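Bench diary, March, second week with the Dedus kit

Started at 8:40. Coffee, then the checklist. The Dedus two-arm kit is on a trial until the end of the month, and I want a buy or return decision written up before the invoice date, so today was laundry handling only. No block stacking, no pegs. The sales sheet lists "soft goods" as a supported use and that line is the main reason I asked for the kit.

Powered up the left arm first, then the right. Both homed on the first try. Last week the right one needed a second go when the room was cold, so I have noted the room temperature next to the start time from now on. Vuvon (the control software) still asks for the license key at every launch. Wrote to support again.

First job was the floral cloth, laid out on the tabletop with one gripper at each of the far corners. I like this cloth for testing. It is thin enough to be annoying, and the straight hem gives me a clear line to judge by. The gray one is thicker and forgives a sloppy approach.
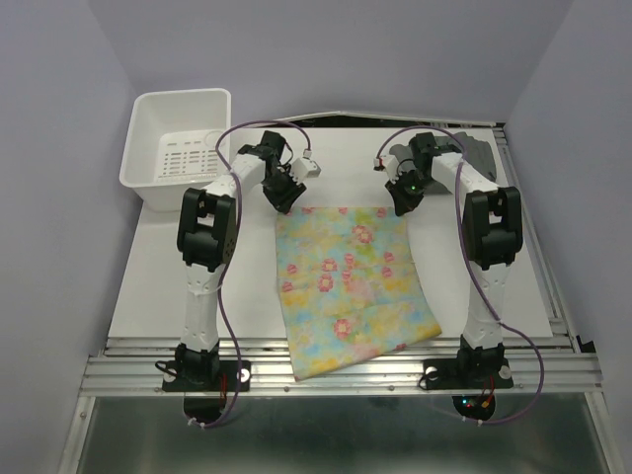

The thing I keep coming back to is finger height. The default approach in Vuvon is set for rigid parts and comes down too high for a single layer of fabric. I lowered it in steps of 2 mm and saved the result as its own profile, so the factory one is still there if Giraldo wants the unit back in its original state. Giraldo is the reseller, and their return terms are stricter than Dedus's own. Read both before signing anything.

Speed stays at the low setting for cloth. At the middle setting the two arms do not start together – the left leads by a hair – and on a spread cloth that shows up as a skewed hem. Could be my timing file. Could be the controller. I have put it down as open.

Cable routing: I would change it. The purple cables have enough slack for a full reach, which I appreciate, but the loops swing wide at the sides and I would want clips on the links before running this for a full shift. The zip ties under the bases are fine. Zukmont sells a clip set for links of this width, price not yet confirmed.

After lunch, the bin. Reaching into a container is harder on the wrist angles than anything on the flat, and the manual gives it 3 lines. I ended up setting the entry angle by hand and writing it down here so I don't lose it: 17 degrees off vertical, left arm only.

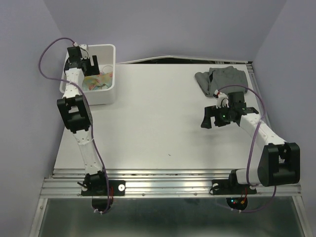

Left gripper at the bin with the floral cloth inside, right gripper open in front of the folded gray garment.

Score so far: hardware good, manual poor, software usable once the profiles are your own. Still to do are the grip force log and a longer run at low speed. Saved both profiles to the shared drive and shut down at 5:15.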